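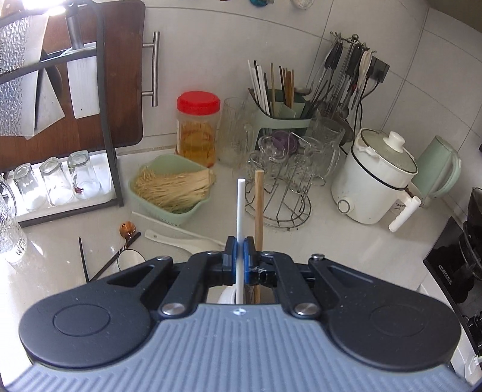 Stone, Steel and the Slow Business of Sharpening

A kitchen knife loses its edge in two ways. The edge rolls over, or it wears away. A honing rod fixes the first. Only a stone fixes the second, and most home cooks wait far too long to use one.

Filell, a small stone maker in Clusano, sells a two-sided block with a coarse face and a fine one. Iwasaki sells a single fine stone at twice the thickness. We ran both for three months on the same set of carbon steel blades. The Filell cut faster - 20 strokes a side raised a burr along the full edge. The Iwasaki needed more passes but stayed flat longer.

Angle matters more than brand. Hold it steady and let the stone do the work. Pressure should drop with each pass, and the last 2 or 3 strokes should carry only the weight of the blade.

Cleavers take a wider angle than slicing knives. Thin the shoulder first, then set the edge.

Store blades apart from one another. A drawer will undo an hour of work in a week.

Comments (3)

clusano_cook: Does the Filell need soaking? Mine came with no leaflet.

edgewise175: Splash and go. Soaking softened the coarse side on mine.

parsnip: Still using my Clilo pull-through. Works on tomatoes.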